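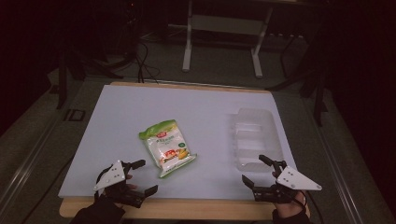

Tiltside 22 Rear Pannier

Single bag, fits left or right side
Capacity: 22 litres
Colours: black, moss, brick
Stock code: 1361

The Tiltside 22 is a roll-top pannier for commuting and light touring. It hangs from any rack with rails up to 16 mm across, using two sliding hooks and a lower catch that can be set without tools. Reducers for thinner rails are in the box.

The main fabric is a coated polyester with welded seams. There is one inside pocket for keys and a phone, and a padded sleeve that takes most 14-inch laptops. A shoulder strap is included – it clips across the roll-top when you are riding.
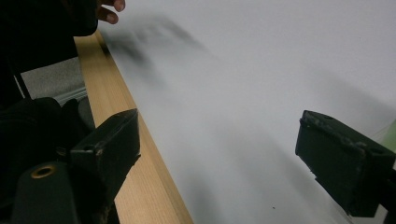
Heel clearance is good on most frames, but riders with large feet and short chainstays should slide the hooks back as far as they will go. Maximum load is 9 kg per bag. Please check what your rack is rated for as well.

Customer comment
"Nearly 2,000 miles on mine, mostly the Ronddale road in winter. I have replaced one hook and the strap buckle." – Ekua Quaye

Spares
Hook set (pair)
Lower catch
Strap buckle
Rail reducers, 8 mm and 10 mm

Orders placed before 2 pm leave our Nolville shop the same afternoon. For fitting questions ask for Lutz Nolte in the workshop.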